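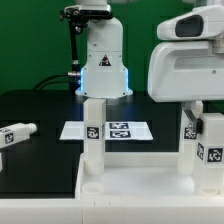
FOR IMMEDIATE RELEASE
27 January 2019

Zemen Announces Spring Tour and Second Album

Folk-rock group Zemen will play 11 dates in March in support of its second album, Meltia, the band announced today. The tour opens at the Moon, an 800-capacity room where the group recorded part of its first live EP.

Meltia has seven songs and was produced by Cormac Heffernan. Singer Eimear Duggan wrote most of the lyrics, and guitarist Oldřich Danko wrote the music. The first single, "Jondasitz," is out now.
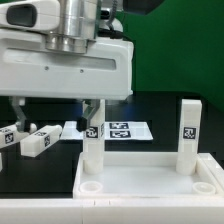
A white upright block in a shallow white tray, with a gripper beside it.

"We played these songs live for a year before we recorded them," said Duggan. "A few got shorter. One got a lot longer, and we left it that way."

Songwriter Khadija Nasr will open all dates with a solo set. Drummer Eoin Horgan, who sat out last fall's shows with a wrist injury, is back with the band for the full run.

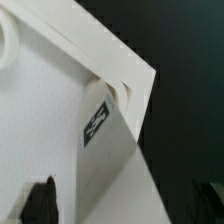 Doors open at 7 p.m. for every show. Tickets go on sale this week through the venue box offices and the band's website, with a limit of three per person for the opening night. All shows are open to all ages unless the venue states otherwise.

Review copies of the album and interview times are available from the band's press office on request.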